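Comparing parallel grippers in simulation

From the Grorus wiki. Page started by Ashwin Iyer, last tidied 2021-01-01.

A parallel gripper is the plainest sort of robot hand: two fingers that slide towards each other and stay square while they do it. I've used them for years and I'm still fond of them. This article covers how we compare them on a simulated two-armed robot, before anyone spends money on metal, and it leans on what I learned on the Trirnier job (my first, so forgive the enthusiasm!).
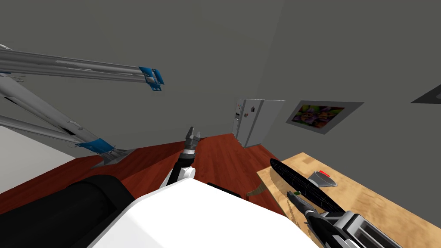
Finger length is the setting I'd look at first. Short fingers are stiff and easy to place, long ones get you over the edge of a table without the wrist housing banging into it. I like a long, tapered thing as a test object, such as the black one lying diagonally on the table with the right gripper next to it, as it asks you to choose where along the length to close. Go for the middle and it should balance; go for a tapered end and the pads have less to hold. Ching-wen Kuo prefers to start with boxes, and we've argued over that one plenty.

Each comparison is 200 attempts per finger set, with the object turned a little between attempts. We log whether it was lifted, whether it was still held after 6 seconds, and how hard the fingers had to push. Please do keep the pushing figure even when the lift fails. I threw mine away in April and had to run the whole lot again, which took 48 hours and did nothing for my mood.

Friction is where simulators flatter you. The default pad in Nair (our in-house simulator) is far too grippy, so nearly everything gets picked up and every finger looks wonderful. Signe Ljungberg measured our rubber pads on the bench and her values are now in the shared settings file – use those, and say so in your notes if you don't.

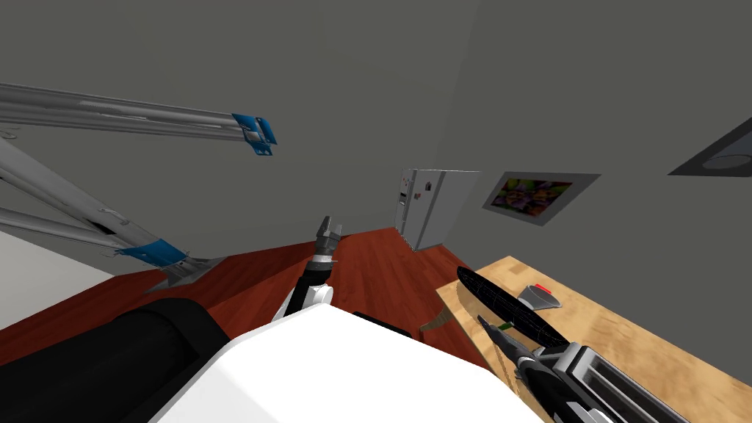

Slip also depends on how fast you lift. A slow lift hides a weak hold, while a quick one shakes it out in the first moment, so we run both speeds and keep the results in separate columns. If a finger set only manages the slow lift I mark it as a pass with a query, and Usha Kotian then tries it on the real arm at Favanham.

Controllers matter nearly as much as fingers. Position control closes to a set gap and is fine for known shapes. Force control closes until it feels enough push, and it copes much better with tapered objects, although ours used to chatter on contact until we halved the gain. Change one thing at a time, or you'll never know which of the 2 did the work.

See also: Finger pads; Wrist cameras; Ivars Kivi's notes on gain settings.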